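**Equipment planning meeting, December 29, 2024**

1. Grippers. Mustance has quoted 3000 for a second pair of hand-held grippers, cables included. Grusska was cheaper but could not deliver before June. Agreed to go with Mustance.

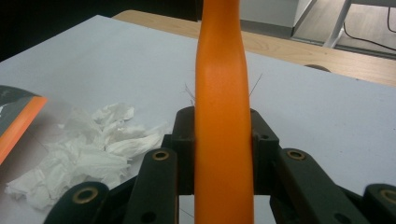
2. Spares. 16 orange fingers to be ordered with the pair - the grey ones can wait. Bushings to come out of the 200 set aside for small parts.

3. Tables. Kaltisach can supply one more white-topped table. Delivery is 35 extra.
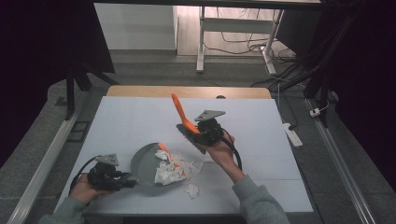
4. Robot arm. Deferred. The floor plan needs redoing first, with the power points marked on it.

Next meeting to be set by email.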